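4.2 Crew workload and scheduling of non-research tasks

The second part of the study looked at how paying passengers and professional crew divide their time on short orbital stays. Earlier work on private flights has mostly dealt with medical screening and ticket pricing. Much less has been written on what happens to the working day once people with little training share a small cabin with people who have a full list of jobs to do.

We used timeline records supplied by Ullari, which plans passenger stays for two operators, and training logs from the Odholm ground facility. The records cover 72 passenger days. Each day was split into blocks of 15 minutes, and each block was given one of five labels: research, upkeep, passenger support, personal time, or sleep. Blocks with more than one activity took the label of the longer one. Where the plan and the log disagreed, the log was used. The data set was closed on 4/26/24 and no later corrections were included.

Passenger support took up more of the professional crew's day than the plans allowed for. Most of the overrun came in the first two days of a stay, when passengers were still learning to move, eat and use the hygiene compartment without help. It fell after that but did not return to the planned level until late in the stay. Passengers who had done the longer Odholm course needed less help with meals. The course made little difference to time spent on stowage - finding, opening and closing bags was slow for everyone.

Upkeep was the category most often cut to make room. Filter checks and surface wiping were moved to the evening in many of the logs, and a few were moved to the next day. Research blocks were rarely touched, probably because they are tied to ground contact times and are harder to shift. The work on stowage time by Lukoševičius found the same pattern on longer stays with trained crews, so it may not be due to passengers alone.

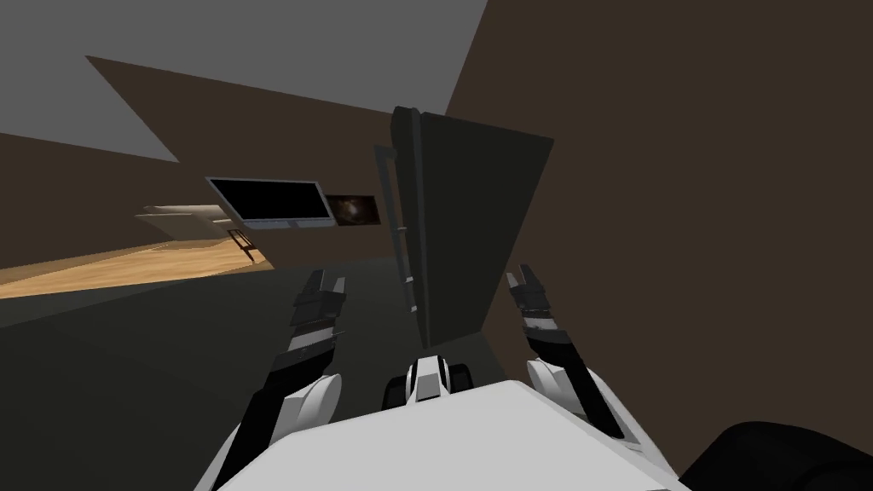

Figure 7. Simulated view of a two-armed robot with two-fingered grippers.

A second source of lost time was the change of shift. On stays with 11 or more planned handovers, crew members reported that they repeated checks already done by the person before them. The Wollex checklist, which was brought in for the March stays, asks each person to sign off on open items before sleep. Logs from those stays show fewer repeated checks. The number of stays is small, and the crews also knew that the checklist was under review, so we do not treat the result as firm.

Passengers filled in a short form at the end of each stay. Almost 100 forms were returned, including some from people who flew before the period studied here, and those earlier forms were left out of the tables. The most common complaint was waiting for help, followed by noise during sleep. Few passengers said the schedule was too full. Several asked for more free time near a window, and two asked for less.

There are limits to these results. The logs were kept by the crew and short tasks may be missing from them. Passenger support was also defined broadly, and a conversation during a meal could be counted as support by one crew member and as personal time by another. We checked a sample of blocks against the voice notes and changed the label on a small share of them. The changes did not alter the order of the categories in Table 3.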